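Home robot makers sign a safety code they wrote themselves

January 22, 2018 — Stamia and Filent have signed up to a voluntary code for robots that work in people's homes. It asks owners to clear cords from the floor before a machine starts and tells makers to check gripper tips for wear every 768 hours.
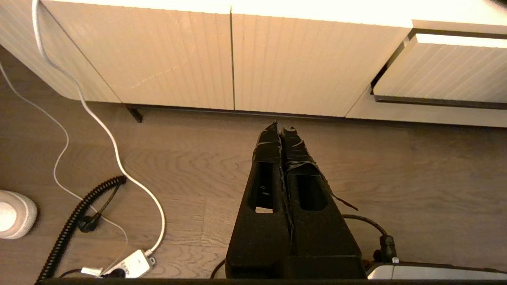 Gripper fingers with taped tips near a sideboard, with cables on the floor to the left.

The code runs to eight pages. Mamix, the trade group behind it, says members will report on themselves — no outside inspector, no fines. Agbayani, a testing lab, declined to endorse the text and wants to see checks on real floors first.

A review is planned for July. Mamix has not said whether the results will be made public.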